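13 July 2019

I woke before six and could not sleep again, so I did my language homework in the kitchen. Chapter 16 is all about verbs of motion. In my language one verb is enough for going somewhere, but in English you go up to bed and down to the shops even when the street is flat. I wrote 62 sentences and my hand was sore.

After breakfast I took the bus to Gallutov to ask about the winter coat. The repair costs 155 dollars, more than I paid for it. I said I would think about it until August. The woman was kind and gave me back the loose button in a small envelope.

On the way home I walked beside the river as far as the Surnier bridge. The water is very high and brown. Two boys were fishing under the willows and did not catch anything while I watched.

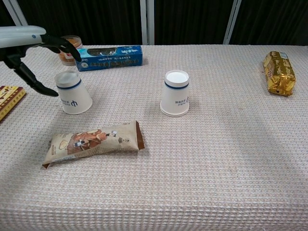
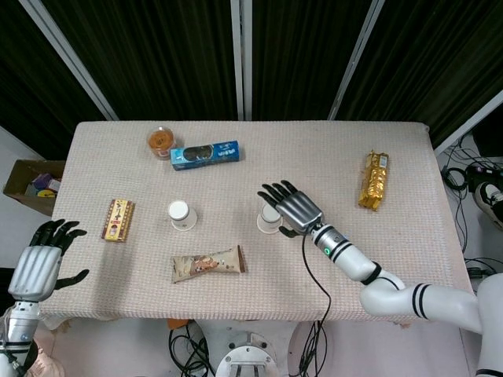 Category: Home and table

The pale cloth with the waffle pattern is the kind I would like to have for my own table. My old one has a coffee stain in the centre that I have tried to wash out many times. I also like a blue biscuit box on a table, it gives a bit of colour.

In the evening I read more of the Heltska book. I am on page 146 and the two sisters are still not speaking to each other. It is a slow book, but I have grown fond of the grandmother and her neighbours.

I telephoned home at nine. My mother has picked the first currants and wants to know if I am eating soup. I told her yes. Tomorrow I must buy onions and write to the landlord about the tap.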